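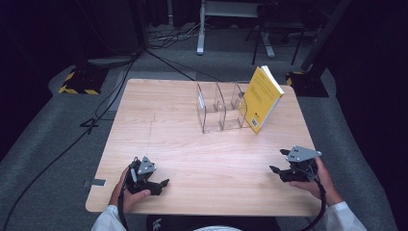 Licensing & Contracts > Endorsement deals

Moral clause in a small license, too broad?

pellworth
I run a kitchenware shop in Galtport and we're licensing the name of a local cooking show host for a line of aprons. Two-year term. Her agent sent back our draft with the morals clause struck out completely. Is that normal at this size? We sold 642 aprons last year, so we're not a big company.

dockside_tm
Normal, yes. Ask what they object to. Ours at Gremimska used to say "any conduct that brings the brand into disrepute" and every agent balked. We changed it to a criminal charge or a public statement that causes a retailer to drop the product. Most sign that.

harrow7
I'd skip the charge part. People get charged and cleared. Make it a conviction.

dockside_tm
A conviction can take longer than the whole license. You'd be selling her aprons through the trial.

harrow7
Then suspend payments on a charge and terminate on a conviction. It's fairer and I've had it accepted twice.

pellworth
What about stock we already have if we end it early?

marlinspike
Get a sell-off period in writing. When Sivus pulled out of its deal with Dong there was nothing in the contract about inventory, and they argued over it for nearly 5 months. Also ask for the unused part of the advance back.

harrow7
Agree on the sell-off. She'll want the same right to walk if your shop does something bad, and I'd give it to her.

dockside_tm
I wouldn't offer that. Wait until they ask.

pellworth
They already asked. Sending a new draft in March with the suspension wording and a sell-off period.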